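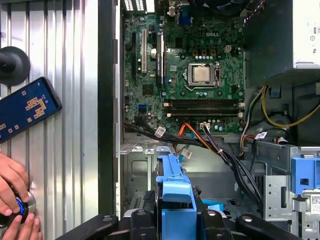 Taking computers apart, the slow way

28 February 2020

The first thing my robot ever removed from a computer was a sticker. I hadn't asked it to. It was supposed to close on a plastic latch and it dragged a finger sideways instead, and up came the sticker, and I'm sorry to say I cheered so loudly that the people at the laser cutter turned around to look.

I've been building this thing at Londale, the shared workshop out past the rail yard in Hunholm, on and off since May. I call it Caron. It's an arm with a camera at the wrist and a pair of jaws, and the job I have in mind for it is opening up dead desktop computers and pulling out the parts worth keeping. That's the whole dream! Memory first, then cards, then fans and drives, and maybe one day the big cable bundles, which at the moment defeat it completely.

Why old desktops? I have so many of them. A school district was clearing out a storeroom, I said the words "I could take a few," and now I have a wall. I also really like the insides of office machines from a certain era. Open up a Dell and half the stuff you're meant to grab is bright blue plastic, like somebody knew a robot with bad eyesight would be along eventually. I spent an entire evening teaching Caron to find blue things. Then it went after a blue ribbon cable with great confidence, so that was another evening.

I'm not new to this, but I'm not good at it either. I built my first robot in 2002, a little wheeled cart that followed a line of electrical tape across my kitchen floor and got stuck under the stove. There was a long gap after that (jobs, moving, a boat I don't want to talk about). When I came back to it, everything had gotten cheaper and I had gotten worse at soldering. I set myself a budget of 800 dollars and I have blown through it, mostly on motors, and partly on buying the same motor driver 2 times when I wired the first one backwards.

The jaws are the part I'm proud of. They're flat black plates, stacked and pinned so the links swing together, with fingers skinny enough to get down between a drive cage and a cable without taking the cable along for the ride. Usually. My early fingers were fat printed ones and they were hopeless inside a case, because there's just no room in there. You don't notice how much your own fingertips squish and twist to fit until you try to do the same job with something rigid.

All the screws are socket heads, so I can strip the whole hand with one hex key, and I do that a lot. Pins loosen up. Plates start to rub. I keep a jar of spare screws on the shelf, with 100 in it when I filled it, and I find them in my shoes.

The wrist camera was a later addition, and I fought it for weeks. I wanted one nice fixed camera looking down over everything. The trouble is the arm gets in its own way at exactly the moment you care about, right when the fingers are closing. With the camera riding along at the wrist I lose the big picture, but I can see the fingertips and whatever they're about to touch. You spend a lot of time looking at your own screws that way. You get fond of them. 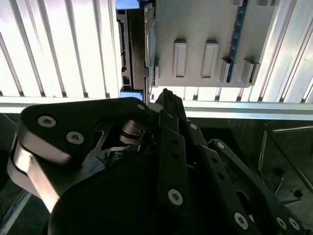

The latch problem

Memory slots have a little latch at each end, and a person pops both open with their thumbs without thinking. Caron has to do one, move, do the other, and then come back for the module. For a while it would open the left latch, open the right one, and bump the left one shut again on the way back. Over and over. I watched this for most of an afternoon before it dawned on me that I could just raise the arm higher between moves. Five lines of code. I'd been about to redesign the wrist.

Side panels are worse. So are screws, which I still take out myself, and so is anything with a clip you have to squeeze and pull at once. I've also learned to tape down whatever I don't want moved. A case lying on its side feels solid until something tugs on it from a bad angle and the whole chassis scoots along the bench.

There's a hobby robot meet over in Prultolby that I keep almost signing up for. People bring arms that pour drinks and play chess, and I'd be bringing one that can take the memory out of an old office computer in the time it takes to eat a sandwich. I think I'm going to go anyway. First I need to sort out the left finger, which has started clicking when it opens, and I suspect the pin nearest the tip.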